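**How does an actor learn so many words?**

Have you ever watched a film and wondered how the actors can remember everything? A big part in a film can have 833 lines. That is more than most of us learn by heart in a whole school year!

Let us look at Mafalda Carrilho. She is an actor, and she was 12 years old when she got her first part, in a series with the name Durnadus. She played the little sister of a sailor. In the first episode she had only eight lines, but she was so nervous that she practised them in the bath, on the bus and under her blanket.

The written story of a film is called the script. In the script stands what every person says, and also where they go and what they do. When Mafalda gets a new script, she first reads it from the beginning to the end, like a book. She does not try to learn anything yet. She only wants to know what happens.

After this she takes a yellow pen and marks her own words. Then somebody must read the other parts with her. At home this was always her uncle, Remo Imhof, who did all the voices – even the one of the goat.
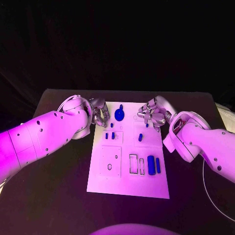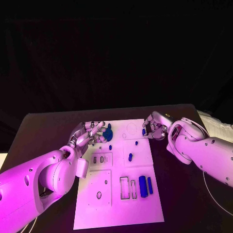
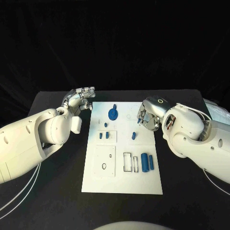 The day of filming starts early, often before it is light outside. An actor gets her costume and her make-up, and then she says the same lines again and again. One short talk at a kitchen table was filmed 18 times for Durnadus, and Mafalda had to eat a spoon of soup every time.

What happens if an actor forgets a word? Then the director says "cut" and everybody starts again. Humaira Arain, the director of the series, told the children that they should laugh when it happens and take a big breath.

**Try it yourself**

Choose a page from a book you like, with two people who are talking. Ask a friend to be one of them. Read it together three times, slowly. Then close the book and try to say your first line. When it works, go on to the second one. Tomorrow morning, try again before breakfast and see how much is still in your head.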